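Laundry automation and what happened to the folding crew
Forum: Shop Floor Talk > Jobs and Staffing

dagim_t
Our laundry in Dreltstead put in a Vestell folding line. It handles sheets and towels. Anything with sleeves still goes to people, and so do mixed piles. Four of us moved from folding to sorting. Same pay so far. Has anyone else been through this?

awuor_w
Yes, at Nerkeck. Sorting is harder on the back. Ask about rotation now, before the schedule gets set.
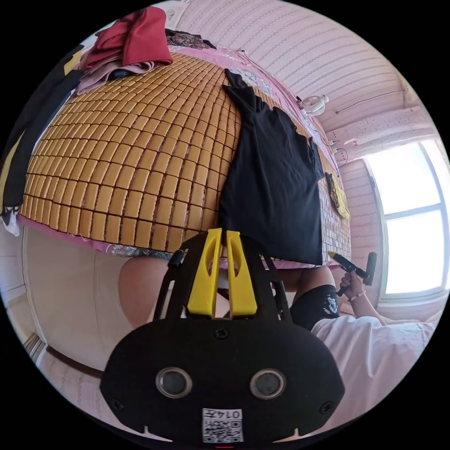

Dreltstead, July

dagim_t
Dark shirts and dresses are the slow part, along with small cloths that end up in the wrong stack. Line does almost 3,000 pieces a shift. We do what it rejects.

fmazurek
I don't agree that it's harder. I folded for years and my wrists were shot. Sorting is fine if the tables are the right height.

awuor_w
Ours weren't. Took them until spring to raise them.

dagim_t
Tables here are fixed. I'll ask about rotation at shift change.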